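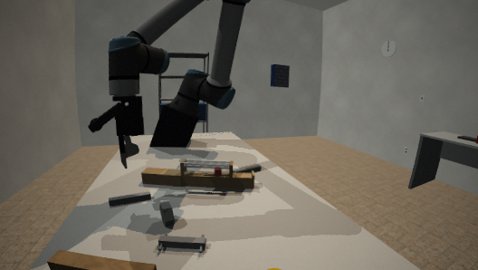

Gripper comparison bench: frequently asked questions

The comparison bench is where we try out two-finger grippers before anyone bolts one to a real arm. It runs in simulation, with two arms working over the same table, and it is kept up by Lajos Katona and Csaba Farkas at Metness. The standard layout is built on a long fixture in the middle of the table, with a small red part held low in it and loose metal pieces left lying on the white top in front. Most questions we get are about that layout and how results from it should be read.

Last updated 2025-08-18

Which grippers have been compared so far?

The Graretti parallel gripper and the Kocsis long-finger gripper have full sets of results. The Clidska model has been loaded and checked for reach, but its force settings are still being worked out and we don't publish figures for it.

How many trials make a full set?

900 per gripper, split evenly between the two arms. A set can be stopped early if the arm faults, but a stopped set is not used in the tables.

What counts as a successful grasp?

The piece has to leave the table, stay in the fingers while the arm moves to the hold point, and still be there 2 seconds later. Picking a piece up and dropping it on the way is logged as a slip. It is not counted as a success.

What were the results on the small red part?

Graretti managed 87 per cent and Kocsis 57 per cent. The gap is mostly down to approach angle. The Kocsis fingers flex a little when they come in at a slant, and the controller reads the flex as contact and closes too soon. Csaba has a change to the contact threshold under test. The figures will be replaced if it holds up over a full set.

Why use two arms at all?

Many of the jobs our users ask about need one arm to steady something while the other works on it. Sharing a table also shows up problems with clearance that a single arm would never meet. If you only need a single-arm result, set the second arm to park in the settings file. 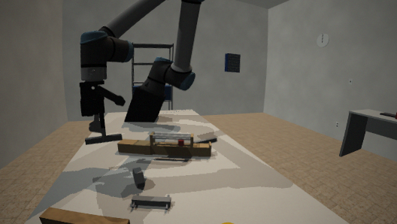
The bench with both arms over the far half of the table.

Can I move the table pieces?

Yes. Each one has its own entry in the layout file. Keep a copy of the original, and give your layout a new name before you run anything. Results from changed layouts are welcome but are listed on a separate page.

Do shadows affect the camera?

They can. Broad, soft shadows across the tabletop make the edges of grey pieces harder to pick out, and our first detector missed pieces for that reason. We leave the shadows on for all published sets. You can turn them off while setting up – just remember to put them back.

Will the figures match a real gripper?

Not exactly. Friction is the weak point. We use the simulation to rank grippers against each other and to throw out bad approach paths, and anything that looks promising is then tried on hardware. Please don't quote our percentages as a promise of what your own cell will do.

Can I add a gripper of my own?

Send Lajos the model, the mass of each moving part, the finger stroke and the maximum closing force. Models without a closing force are returned. New grippers are added at the end of August, after which the list is closed while the full sets are run.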